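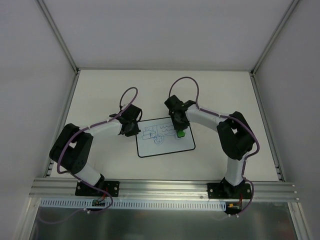

Tranard Opens Sign-Up for Fall Drawing and Lettering Classes

August 6, 2018

SERKIRERO. Tranard, the after-school art center on Vogler Street, has opened sign-up for its fall classes. The new term adds a beginner drawing class built on everyday subjects such as trucks, houses, shoes and kitchen tools. Students start with dry-erase markers and small whiteboards before moving to pencil and paper.

The center had 285 students last year and kept a waiting list from February on. To make room, it has taken over the unit next door, and class space now comes to 3353 square feet. The added space includes a sink room, a drying rack for paintings and a reading corner for younger brothers and sisters.

"Most kids who tell us they can't draw have stopped because they didn't want to spoil a clean sheet," said Ye-rin Ma, director of Tranard. "With a marker they draw a wheel, wipe it off and draw it again. After a few weeks they pick up a pencil without much fuss."

The beginner class is open to children ages 7 to 12. Each term runs 19 weeks, with one session a week. Groups will be taught in 3 rooms, and families may switch groups once during the term if there is an open place. Parents are asked to send an old shirt. All other supplies are included in the fee.

Lettering returns for teens and adults. The class covers block capitals, simple script and sign layout, and students finish a painted sign to take home. Last year's watercolor and clay classes will continue with the same teachers and the same hours.

Families who were on the waiting list will be contacted first and have two weeks to reply. Remaining places go in the order that forms are received. Forms are available at the front desk and at the Jultia branch library. Reduced fees are offered, and the request is made on the same form.

About Tranard

Tranard offers drawing, painting, clay and lettering classes for children and adults in Serkirero. The center is open year-round except for the last week of December.

Press contact: Ye-rin Ma, Director, Tranard, Vogler Street, Serkirero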